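4.2 Where the money went

Most budget plans for manipulation work start with the arm. Ours did too, and we now think that was a mistake. The first draft for the Neltdale site, written in December, put nearly the whole sum into two arms and left one line, labelled "other", for everything used to gather demonstrations. The suppliers we spoke with did little to correct us. Verstraete quoted a price per unit and called the package complete. Warkitz did the same, with a longer list of extras at the back.

We were doubtful of both quotes and asked for the cost of a working hour instead of the cost of a unit. Neither firm could give one. Xaba and Leung therefore kept their own log over 37 sessions with hand-held grippers, noting setup, repairs, lost time and the household items bought for the tasks. Figure 3 shows the kind of work the log covers.
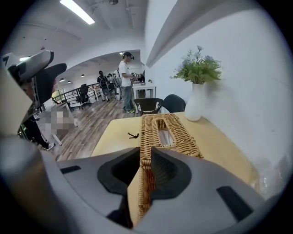
Figure 3. Hand-held gripper closed on the front edge of a woven tissue box, office site.

Three points came out of the log. First, pads are a running cost and should be budgeted as one. Warkitz suggests new pads after 500 grasps, a number we could not check and would not plan around. Second, props are cheap one at a time, but they are bought often and by whoever is free, so the receipts end up in different accounts. We found $2446 of such spending that no plan had mentioned. Third, floor space was treated as free. It is not free when desks have to be booked and other staff moved to another room.

Visside offers a lease that is meant to cover pads, repairs and training in a single fee. Ntuli favoured it. Strebel and Nel did not, on the grounds that the contract defines "normal use" so loosely that almost any repair could be billed again. We have not settled this — the lease may still suit a lab with no technician of its own.

We would be careful about carrying our totals over to other sites. The log covers one building and one team, and up to 3 of the sessions were entered from memory. The order of the costs seems safer to borrow than their size.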